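Utberg 137 Magnetic Driver Kit: long-term review

The Utberg 137 is a precision driver set aimed at people who open electronics more than once a year. I bought mine in December to replace an older Allaton set whose handle had developed play at the chuck. It has since been used on laptops, two game controllers, a wall thermostat and several office desktops.

The case holds a main handle, a flexible extension, a rigid extension and a tray of 4 mm bits. The tray is molded foam with engraved size markings next to each slot. The markings are shallow and hard to read under a desk lamp. Onyekachi Okonkwo, who shares the bench with me, filled his in with white paint marker, and I have since done the same.

Bit fit is the main reason to consider this set. The Phillips #0 and #1 seat fully and do not rock. The Torx bits up to T10 are well cut. The T15 is slightly undersized and will cam out if the screw has thread locker on it. The Sepúlveda kit does better there, but its handle is thicker and tires the hand on small work.
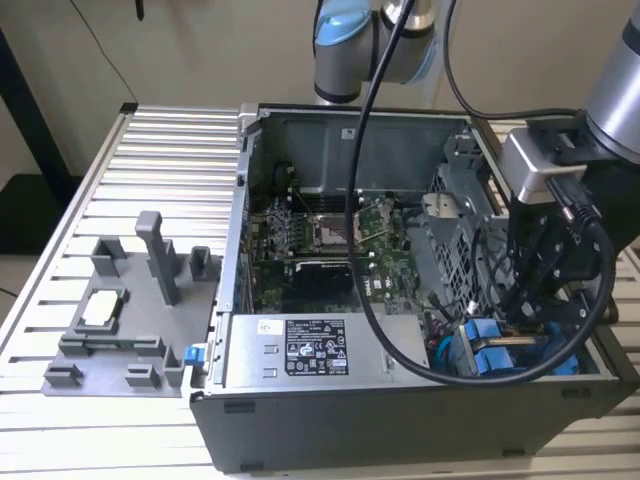
Desktop use

Most office towers need very little from a kit like this. Side panels tend to use a latch or thumbscrews, and the remaining fasteners are usually Phillips #2 or hex head. The 4 mm #2 bit works, but a full-size driver is faster on power supply screws. For heatsink screws the rigid extension is long enough in most cases, and the bit holder is narrow enough to clear the fins.

The magnet holds an M3 screw horizontally without trouble. It will not hold a 6-32 case screw if the handle is bumped.

Handle and extensions

The handle is knurled aluminum with a rotating cap. The cap bearing was stiff at first and loosened after 3 weeks. The flexible extension twists noticeably under load and should only be used to start screws.

Spares

Replacement bits are sold singly through Iltavbridge under part number 1622 plus a size suffix. My order took 9 days. The bits came loose in a paper envelope, with no size printed on them.

Rating: 4 out of 5. One point off for the T15 and the tray markings.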